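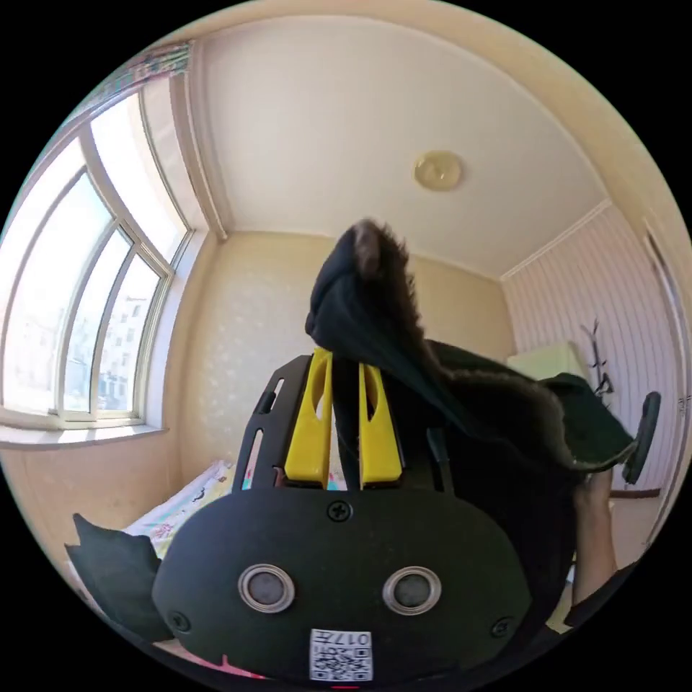 Black hand-held gripper, 017E on the sticker

Veldale Community Board > Council and Politics > Ward boundary review, who's putting in a submission?

creekside_mum
Has everyone read the draft map? They want to fold Veldale into Camargo ward and call the whole lot Hekberg, after the hill I suppose, although you can't even see the hill from my end of town. We'd go from two councillors to sharing three with a suburb that's twice our size. I only found out from a flyer stuck on the noticeboard outside the chemist. Submissions are open for 30 days and I reckon half of that's gone already.

I'm going to put one in but I've never done it before. Do you have to use the form or can you just write a letter?

tinroof
You can write a letter. I did it last time they had a go at this. Put your name and street on it, say which ward you're in now and what you'd like instead. Don't go on for six pages like my brother-in-law did, he got a reply that was one line long.

For what it's worth I don't mind the merger. Camargo gets the footpaths done. When did we last get a footpath?

creekside_mum
Camargo gets the footpaths because Camargo has the votes! Which is my whole point. Once we're lumped in with them we'll be the bit out the back that gets the leftovers.

gumnut74
Have to agree with creekside here. Look at the last election. Sharada Warrier won her spot by 111 votes and nearly all of that was the Veldale booth at the primary school, I was handing out how-to-votes there all day and got a shocking sunburn. Put those same people in the new ward and she's gone. Call me cynical but I don't think some of her colleagues would cry about it.

tinroof
That's a big call. The review is done by an independent panel, the councillors don't draw the lines.

gumnut74
No, but they wrote the submission the panel quotes in the draft. Page four, go and have a squiz. "Community of interest with the Camargo shopping precinct." I do my shopping in Veldale, thanks.

tinroof
Okay, I've read page four now. It says the council as a body made a submission, which every council does. It went through in an open meeting and Warrier voted for it. It's in the minutes.

gumnut74
She voted to send it. She also had her objection to the Veldale part noted, it's the paragraph straight after. You can't quote one without the other.

tinroof
Fair enough, I missed that. Still think if you're that against it you vote no.

BarryFromUtaSt
Jumping in from Uta Street, which on the new map is split down the middle (odd numbers in Hekberg, even numbers in the next ward over). My neighbour across the road and I share a storm drain that's been blocked for three winters. So who do we ring now? Each of us rings a different councillor and they both tell us it's the other side's drain? I can see it coming a mile off.

I don't care about the name or who wins or loses a seat. I just want the line to go down the back fence instead of the white line.

creekside_mum
Barry that's such a good example, please put it in a submission! The panel must love that sort of thing, it's a specific fix and it costs them nothing.

BarryFromUtaSt
Wrote it last night. Drew them a map and all. The wife says it looks like a snake.

petra_k
I moved here from Camargo four years ago so I've seen it from both sides. People there are not sitting around plotting against Veldale, I promise. Most of them couldn't tell you which ward they're in. They complain about their councillors as well, and about parking, and about the pool being shut for half of September for the retiling.

What does bother me is the numbers. The draft says Veldale has to merge because we're under the quota, but it uses enrolment figures from before the new estate opened. There are 900 voters on the estate roll now. If you count those we're inside the allowed range and there's no reason to touch us at all.

gumnut74
petra where did you get the 900? That's the strongest argument anyone's come up with and I'd like to use it.

petra_k
The electoral office gave it to me over the counter. You just ask for the enrolment by locality. The lady was lovely about it and printed it out. I'll scan it when I'm next at the library.

tinroof
Hang on though, the panel has to use one cut-off date for the entire shire. If they update ours they have to update everyone's, and Camargo's had all those units go up on the old brickworks. Might end up in exactly the same place.

petra_k
Might do! But then let them show the working. I'd rather lose on this year's numbers than the old ones.

tinroof
Can't argue with that one.

southpaw_des
Petition's at the bakery and the servo if anyone hasn't signed. 1423 names when I picked up the sheets this morning. And before anyone asks, yes I'm taking out the doubles, and no, Mickey Mouse of Main Road has not been counted.

creekside_mum
1423! That's more than turned up for the hospital one. Well done Des. Does a petition count the same as a submission?

southpaw_des
One petition goes in as one submission, the way it was explained to me. So sign it AND write your own. Even two paragraphs is good. I'd sooner see fifty short letters that all say something different than fifty copies of mine.

tinroof
I'll be writing one in favour, just so you know. With Barry's drain as an exception.

gumnut74
Of course you will. See you at the hearing, mate, I'll save you a seat on the wrong side of the room.

BarryFromUtaSt
Is there parking at the hearing? Last time I went to the shire offices I ended up in the bowls club car park and copped a note on the windscreen.

petra_k
Street parking behind the library is free after five. Closing date for submissions is 2024-08-10, it's on the back of the flyer in tiny print. Email's fine but ask for a receipt – my last one went to their junk folder and I only knew because I rang.

creekside_mum
Thanks petra. Right, kids are in bed, kettle's on, I'm writing mine now. Does "Dear Panel" sound silly?

southpaw_des
Dear Panel is what I put.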